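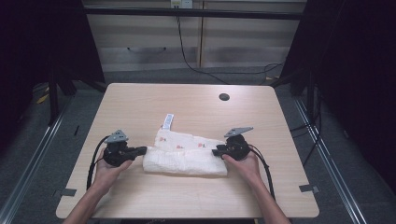
The change to kitchen and bathroom supplies at the Trurine community hall took effect in November, and hirers have asked for it in writing. The hall used 1,199 rolls of paper towel last year at a cost of $2,172, more than we spent on heating the small room. A folded white paper towel like the one held over the table is fine for grease or broken glass, and we will go on stocking them for that. For ordinary wiping up, please reach for a cloth first.

The cloths are kept in the second drawer to the left of the kitchen sink. They are cotton, in two weights. The heavier ones are for benches and floors. The light muslin ones are for drying glasses and covering food, and they should not go anywhere near the stovetop. Used cloths go in the lidded bucket under the sink, wrung out, please – a bucket of sodden cloths left over a warm weekend smells terrible.
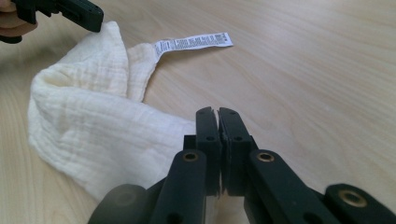
Washing and drying

Cloths are washed at 60 degrees with ordinary powder. Please don't add fabric softener, as it leaves a coating on the cotton and the cloths stop soaking anything up. Bleach is not needed either. The line behind the Hellside entrance is free for any hirer to use, and the pegs are in the tin by the door.

Muslin shrinks a little in the first few washes and comes out crinkled. It doesn't need ironing. Fold it lengthwise and lay it flat in the drawer,

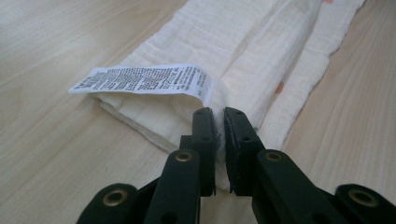

with the heavier cloths stacked on the right so that the two kinds stay apart. If the drawer is full, the overflow goes in the cupboard in the Amundsen room, on the shelf above the urn.

Hirers who book through Cosent will find the cleaning checklist has been updated to match. The bond has not changed. We have set aside $920 for supplies this year and will report on how far it went in the winter newsletter. Spare cotton tea towels in good condition can be left in the box at the front office, weekday mornings before 11.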